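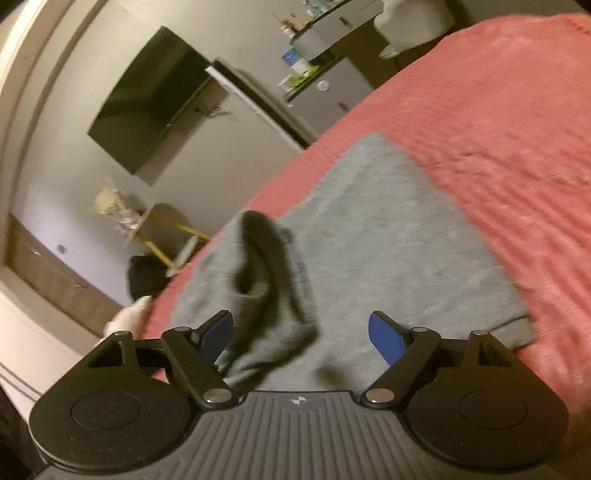
Light grey on the coral-pink bed cover.

# Badadwood care label list

G'day, and thanks for having a squiz. I've been typing up the care labels from our clothes and linen, plus whatever turns up at the op shop, and it's grown to 1245 rows. One row per label, plain CSV, commas as separators.

## What's in it

- fibre: as printed, so "viscose" and "rayon" stay separate
- wash_temp: Celsius, blank if the label doesn't say
- dry: line, flat, tumble or none
- colour: my own call, sorry – I say "grey" a lot

## Known problems

29 rows have no fibre because the print had washed off. I've left them in as they still have a wash temperature. Wool jumpers are over-represented (I live somewhere cold!) and there are hardly any bathers.

Version 2 fixed the doona covers, which I'd filed under towels. Next up is September, when I'll get stuck into the winter woollies again.

Use it however you like, just mention Badadwood.

Related
Clolodano stain notes
Kollberg sewing pattern index
Holovko button sizes

Contact | © Badadwood | Back to top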